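Marchand Drawstring Storage Bag, Cream

Item no. 237
Sold by Trultholm Home Supply
In stock, ships in cartons of 12 or singly

Overview

The Marchand is a plain cloth bag with a rope that runs through a channel at the top. Pull the rope and the top gathers shut. It is meant for closets, linen shelves, guest rooms and the back of the car. People buy it for spare bedding, winter hats, kids' blocks, table linens and anything else that is clean, dry and hard to stack.

The load limit is up to 35 pounds when the bag is carried by the rope. For heavier things, support the bottom with a hand or use the Lutaro canvas tote, which has sewn handles.

Colors: cream, slate, rust. The rope is white in all three. Cream is the color we keep the most of, and it is the only one available for custom printing.

Using the rope

New bags come with the rope already threaded and the ends loose. Even up the two ends before you pull, or the cloth bunches on one side. To open the bag again, spread the gathers with your fingers from the middle outward. Tugging on one end of the rope will pull it through the channel.

If the rope does come out, tie it to a large safety pin and feed it back through. A knot at each end keeps it from happening again. The cut ends fray a little with use and can be trimmed.

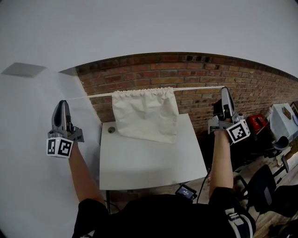

Cream bag on its white rope

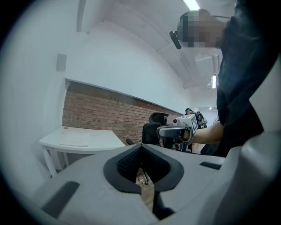

Washing and drying

Take the rope out before the first wash. Wash the bag inside out in cold water with similar colors. Rust should go alone the first two times. Do not use bleach.

Hang to dry with the opening down. Tumble drying will not ruin the bag but the channel shrinks more than the body, and the rope gets harder to pull. A warm iron takes care of most wrinkles. Iron the channel flat before you put the rope back.

Do not store damp items in the bag. For wet swimsuits or muddy shoes see the Zoment lined pouch, listed under Travel.

Custom printing

One-color printing on the cream bag, front only. Send artwork as a line drawing. Fine lettering does not hold up well on this cloth, so keep type large and leave space below the channel where the gathers fall. Orders over 3000 bags are quoted separately. Printing orders for the fall need to reach us by the end of June. Printed bags cannot be returned unless the print is faulty.

Printing contact: Brittany Gagnon, Trultholm order desk

Replacement parts

Rope, white, cut to length for one bag
Cloth patch, cream, slate or rust
Name tag, blank, with tie

Customer review

"I keep the bedding for the pull-out couch in two of these, one for sheets and one for the blanket. The rope was stiff at first and loosened up after a few weeks. I would like a bigger size." Colleen Cormier

Returns

Unused bags may be sent back with the rope in place. The buyer pays return shipping on singles. Cartons must be complete.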